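Team Red Since June: An Afternoon With Otis Thibodeaux

9/28/24

I should say up front that I went to interview Otis Thibodeaux about marathon training and we spent most of two hours talking about quitting. That's how it goes with Otis. You ask him a question about long runs and he tells you about his mother's kitchen, and by the time the coffee's cold you've learned more than you came for.

For anyone new here, Otis started the Turnamow Slow Runners, which meets near the old rail depot and has one rule, that you can't leave until the last person is in. He's run the Alcaraz Road Half every year it's been held. He has also finished dead last in it twice, and he brought that up before I'd even gotten my notebook open.

"I was last, and then I was last again," he told me. "And the second time they'd already packed up the bananas!"

He laughs with his whole body when he tells a story like that. But he was a pretty angry runner once, he says, back when he was chasing times. He had a coach, he had a watch that beeped at him, and he had a spreadsheet his wife was not allowed to touch. Then his knee went, 14 weeks before the one race he really cared about, and he didn't run a step for more than a year.

"I sold my shoes," he said. "I mean it, I put them on a table at a yard sale. I didn't want to walk past them in the hall anymore."

I asked what he did with himself. He cooked, mostly. He watched a lot of baseball with his neighbor. He got heavier and didn't care, and then he cared a little, and then one June morning he walked to the mailbox and just kept going, in house slippers, all the way to the creek and back (his wife thought he'd been kidnapped).

The group came out of that walk. He put up a note at the library asking if anybody wanted to go slow with him, and three people came. Now they all wear red on race day, every one of them, so the ones who have finished can spot the ones still out on the road.

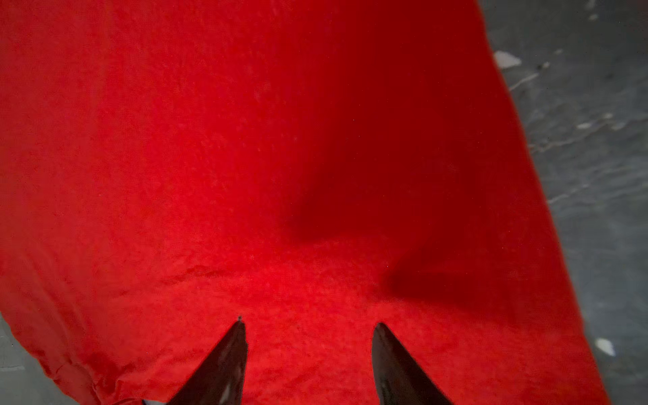

Rosalía Toledo remembers that note a bit differently. She says it didn't mention running at all, it only said "slow company wanted," and she came thinking it was some kind of walking book club. She had a paperback in her jacket the whole first mile. She's done the half four times now and still says she doesn't like it until mile nine.

Otis didn't argue when I passed that along. "She might be right about the note," he said. "She's right about mile nine, too."

What I really wanted to know was how he gets people through a first race, because I've started three training plans in my life and finished none. He doesn't use a plan. Well, he does, but it's one index card and it says the same thing every week: two short ones, one long one, and call somebody. The calling is the part he'll bug you about. If you miss a long run he doesn't ask why, he asks who you talked to.

"Hugo Carretero used to call me from his garage," he said. "Shoes on, door open, just standing there. We'd talk about his tomatoes. Then he'd say okay and hang up, and I knew he was gone down the driveway."

I loved that. I've been the person in the garage so many times!

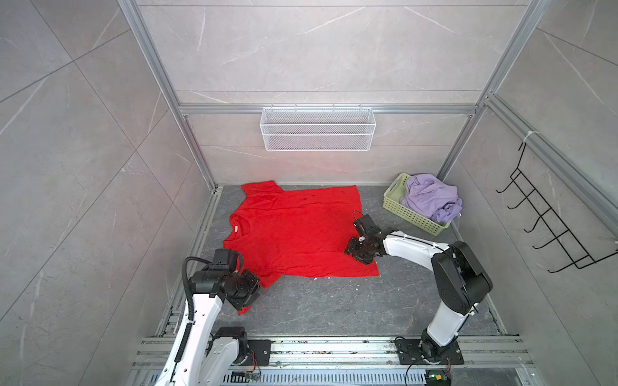 On Race Morning

Here's where Otis gets bossy. He wants you up early enough to be bored. He wants toast, plain, and he wants you in clothes you've already sweated through a dozen times. No new socks! He said it to me three separate times, once while pointing a spoon.

The Alcaraz course drew 547 runners last year, and he thinks that's plenty. It starts downhill, so everyone takes off like the place is on fire, and he makes his people hang back by the fence and sing until the road clears. I asked what they sing. He said it depends on who's nervous.

Then it's flat for a long while past the feed store, and then there's the hill. It climbs 110 feet and it feels like a lot more, coming as late as it does. Otis walks it. He has always walked it, even in his watch-and-spreadsheet days, and he used to be ashamed of that. 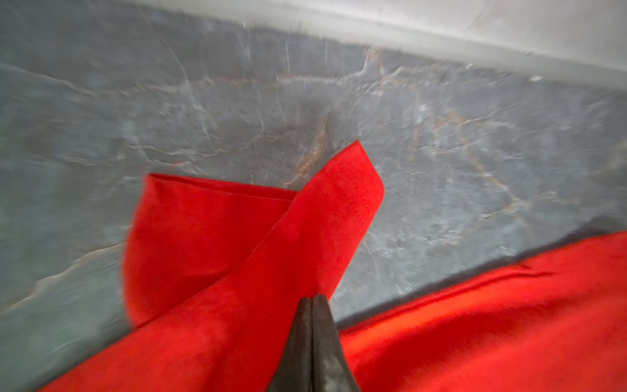 He used to pretend to tie his shoe at the bottom so that no one would see him give up on running it. One year Purificación Soler went by him, 70-something and walking too, and told him his shoe looked fine to her. He's been walking it out in the open since then, and he says it's the best stretch of the whole morning, with the orchard on one side and people finally willing to talk.

I wondered if he ever misses being fast. He took a while with that one. He got up and rinsed his cup.

"I miss the last 400 meters," he said. "When you had something left and you knew it. I do miss that."

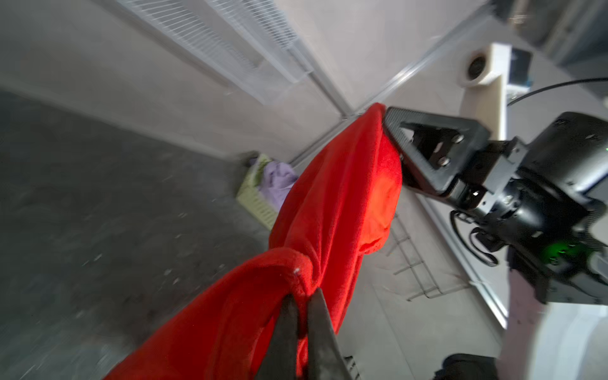 He doesn't miss the drive home afterward, though, going over every split and being short with whoever was in the car. These days the drive home is six people in Deok-su Yoo's van with the windows down, and they stop for pie.

I signed up for the next one before I left his porch. Otis wrote me out an index card and put his phone number on the back, and I've already used it once, from my own garage.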